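Refurb Desktop Towers, Sold Open and Ready for Your Own Chip

I get asked a lot what you're really buying when you pick up one of our bare towers, so I'm going to go through it the way I'd tell you at the counter. You get the case, the board, the power supply and the drive bay, and you bring the processor and memory. We do all of this at our Molldale shop, on the slatted metal bench at the back. 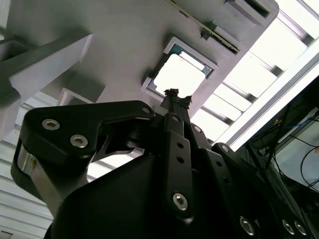
At the bench in Molldale

These are Dell machines, mostly out of offices, and they're built like filing cabinets. I love working on them! The little blue tabs show you where to pull, so you won't be hunting for a screwdriver every two minutes. 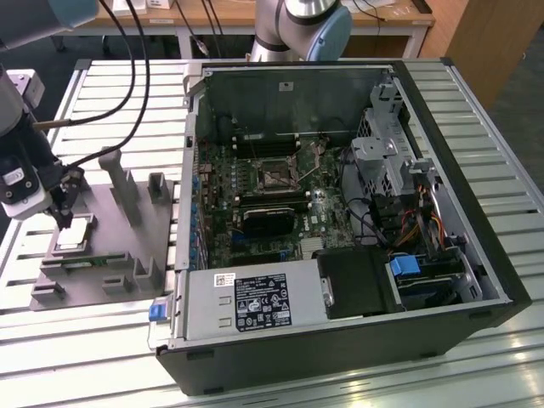
Take the side panel off and lay the tower flat before you do anything else. I've seen people try to seat a chip with the case standing up and it makes me nervous every time. Read the label on the power supply too, and keep the number handy if you're planning on a bigger graphics card.

If you'd like us to fit the processor for you, pick the Puvero option at checkout. We set your chip and memory out in a gray 3D-printed tray first (the square pocket is for the CPU, the long slot is for a memory stick) so there's no rummaging around in bags.
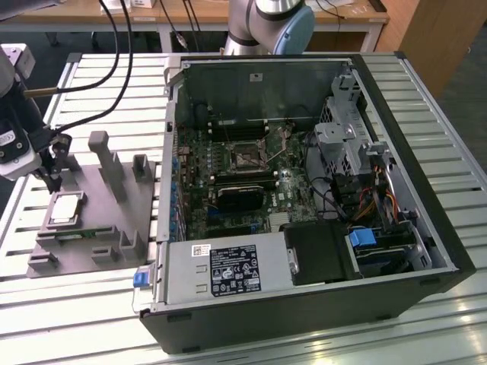
Fitting adds 2 working days to your order, sometimes less when the bench is quiet. The socket is the fussy part – the lever and the metal frame have to be all the way up before the chip goes anywhere near it, and you hold the chip by its sides. Please don't touch the pins. Please!

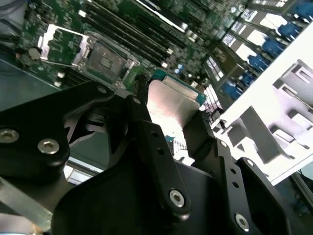 Thermal paste is included if we do the fitting. If you're doing it yourself, add a tube of Rebelo to your cart, it's the one I use at home.

Bare tower: $390
Tower with Puvero fitting, your parts: $721
Pickup: Molldale or our Jultonlow counter, afternoons only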